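Notebook – bench tidy, table 2
September, started 13:00

Purpose: settle where the small things live on the butcher-block table, so that whoever sits down next finds the same layout. Selvaraj Gamage asked for a written version after last month's rearrangement left the scissors in a drawer on the Rosutero side and two of us cutting tape with a key.

Items in scope: globe lamp, green succulent, black open holder, scissors, blue sponge block, small colored blocks. Anything else found on the wood goes back to the Jikton shelf.

Lamp stays at the back left. It gives enough light for reading labels with the ceiling lights off, and the cord runs out behind the base without crossing the work area. Plant stays at the back right. I checked both positions against the old sketch and they agree to within a hand's width, good enough.

The center is the part people disagree about. Phong Đoàn wants the holder in the middle with its raised compartment in use for cards. I would put it against the rear rail and keep the middle clear. We are running Phong's version first. Small items go on the near side of the holder, sponge left, scissors right, blocks between and below.

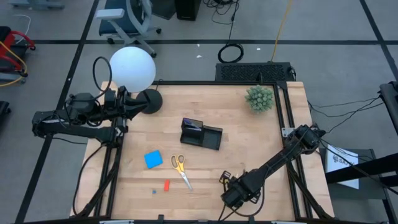
Rule for the blocks: they go back last. They are the easiest items to sweep onto the carpet with a sleeve, and the gray hides nothing but the dark joints between tiles do. Lost one of the small ones there in the last Vi session, found it under a caster.

Scissors. Three storage options discussed:
1. Flat on the wood, blades toward the near edge, to the right. Current practice.
2. Standing in the holder, points down. Holder is light and may tip. Not tried.
3. Hung from a hook under the table. Rejected by Selvaraj, who has knees.

Staying with 1 for now. Want to try 2 after the holder has something heavier in its base – a steel offcut from the Roreo parts bin would do. Cut to fit, felt on the underside so it does not mark the wood.

Wood surface: finish is getting dull in the middle third. Wiped with a damp cloth, then dry, along the strips. No oil applied. Phong has a tin of the board oil but the instructions call for 23 hours before anything is set down, and the table is booked until the end of the month.

Labels: printed 21 for the shelf, used 13. Remainder are in the envelope taped inside the cabinet door. The font is too small to read from the chair. Reprint at the next size up when the cartridge is replaced.

15:40. Second pass over the layout with the scissors and a black box in the middle part of the table, lamp and plant left where they were. Yellow handles are easy to find against the pale wood, so no colored tape needed on them. The box is a different matter, dark on dark once it is pushed back to the rail, which weakens my own argument for keeping the holder there.

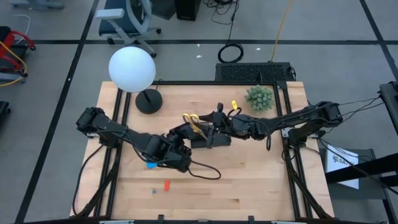

Does the plant need to come off the table when the wood is oiled?
Everything comes off, plant and lamp included, and it all goes on the Jikton shelf until the surface can be used again.

Open items:
– steel offcut for holder base (me)
– reprint labels (Selvaraj)
– pick a gap in the bookings for oiling (Phong)
– spare sponge block, same size, to be ordered with the next supplies list

Stopped 16:30. Sketch of the layout is on the facing page, not to scale.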